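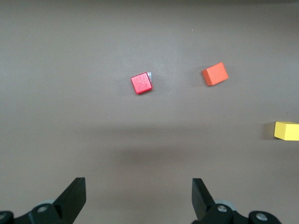 Photograph: Ornodstead Review

The price of a plain toy
January – by the Review's features desk

Ask in any toy shop in Ornodstead for building blocks and you will be shown two kinds. The Casado set costs £8. The Trosa set costs £45, and its leaflet promises "calmer, deeper play". I have read that leaflet twice and still can't find what the promise rests on.

Trosa points to a survey in which 88 per cent of parents noticed better concentration. These were parents who had just bought the set. Whether their children would have sat as long with the cheap one, or with a few saucepans, the survey didn't ask.
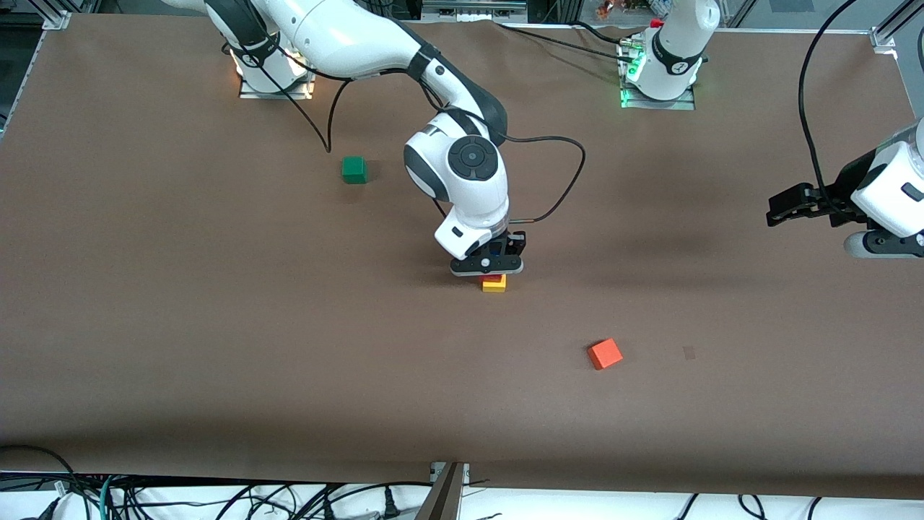 Readers at the Juduteo play library have told us they see it differently, and one wrote that her grandchildren fought over the dear set for seven weeks and never touched the other.

Perhaps so. Children like what is new – and what a sister is holding. Trosa says a longer study is coming. It said that last January as well.

Related
Do wooden train sets hold their value?
Juduteo play library extends its hours
Eight board games for wet afternoons

Contact us | © Ornodstead Review | Back to top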